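Marichka Levchenko
Thread. Everyone keeps sending me the Nuvano "counter reset" and asking if I'm doing it. I am doing it. I'm also keeping notes, because I don't believe a word of it.

For those who've been spared: you clear your fruit off the counter and out of the fridge, put it in a basket with holes in the sides, leave it beside the fridge at eye-catching height, and your household magically eats more of it. That's the method. The e-book is 50 bucks.

I did not pay 50 bucks. Laurinda Carvalho did and read me the good bits over the phone. There weren't many.

Claim one, "airflow." Fine, holes let air through. So does a bowl, it's called the top. I'd like to see one side-by-side with dates on it before I rearrange my kitchen around the word.

Claim two, "colour contrast." You're meant to pick a basket that fights with the fruit so your eye goes there. They have a whole chapter on this. A chapter!

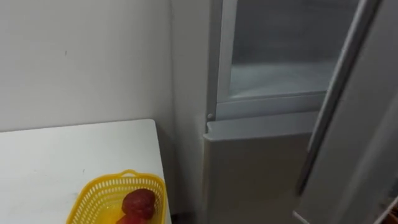 Yellow basket, red contents, white table, fridge right next to it. By the book.

OK, I'll give them the contrast. You do see it when you walk in. I also see the power bill when I walk in and that hasn't made me want to eat it.

Claim three is the one that gets me. "Blank wall behind the basket, no visual competition." So you take down the calendar and the kids' drawings to make room for the idea of a strawberry. My wall was already bare because I'm lazy about hooks. Apparently I'm advanced.

Also the smudges on a white table. Has anyone at Nuvano wiped one? I do it morning and night and it still looks like somebody's been reading the newspaper on it.

Pylyp Kushnir asked what's wrong with the crisper. Nothing, Pylyp. The crisper is where I forget things, I admit that, but it's cold, and in our place in January the bench beside the fridge is not.

Nine days in. Fruit eaten by me: the same as ever. Fruit eaten by the teenager: none that I've witnessed. He walked past the basket to get to the cheese.

The book says give it a full month "for the habit to settle." Handy, that. By then you've forgotten what you used to eat and you'll credit the basket.

To the person in my replies saying it changed their life: good, I'm glad, but you also told us you quit soft drink the same week. Which one was it?

There's a Britance basket that's supposed to be the "proper" one, with a liner. Mine's plain plastic with a loop handle and I'm not upgrading to find out.

304 of you have now liked the post where I said I'd try it, so I'll see the month out. Then the fruit's going back in the fridge and the basket can hold pegs.

Muting this till after tea. If you've got an actual before-and-after with amounts written down, send it and I'll read it properly.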